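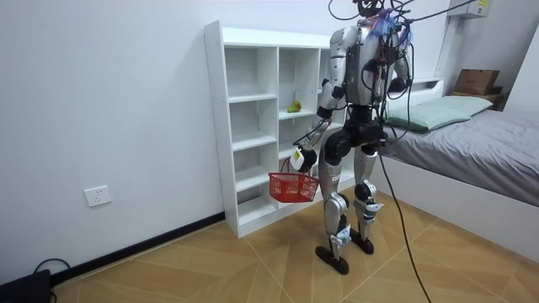 Ticket: fruit-to-basket examples, right hand lagging
Opened by: Narendra Srivastava
Project: Juvunden
Opened: Wed 18 September

Hi all, me again! We've got 155 runs saved for the shelf job and I'm not happy with the last 13. The right hand's track runs behind the head camera, so when you play a run back the fingers close before the numbers say they should. The left hand is fine all the way through (it only has to hang on to the basket, bless it).

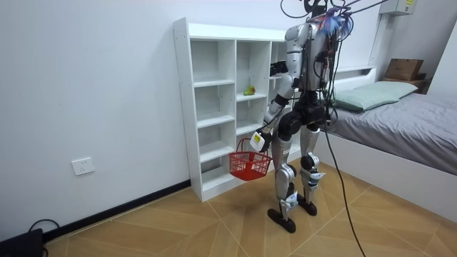 I restarted the Hirnow recorder and did two more runs. Same thing on both, and the gap is almost as long at the start of a run as at the end, so I don't think it's drifting.

Update, after lunch

Went through the head camera clips one by one, which took ages. What I wanted was a moment where both hands are easy to judge against the shelf, and the one with the pear in the right hand, next to the basket, with the red apple still on its shelf, does nicely. I've put my marker there. Could someone on the Kushwaha side line their log up to the same point?

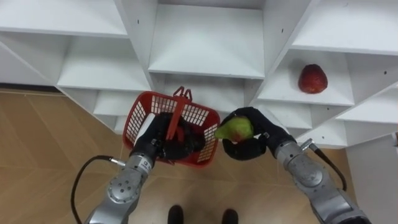
Please don't bin the 13 yet! If it's a fixed gap we can shift the right hand track and keep the lot.

Update, later

Found something. The Prolska update in January added a smoothing setting for each hand, and ours was on for the right and off for the left.
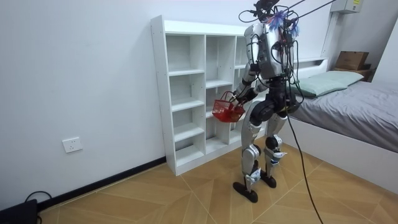

I've switched it off and saved the old settings next to the runs. Leaving this open until I've checked a fresh batch.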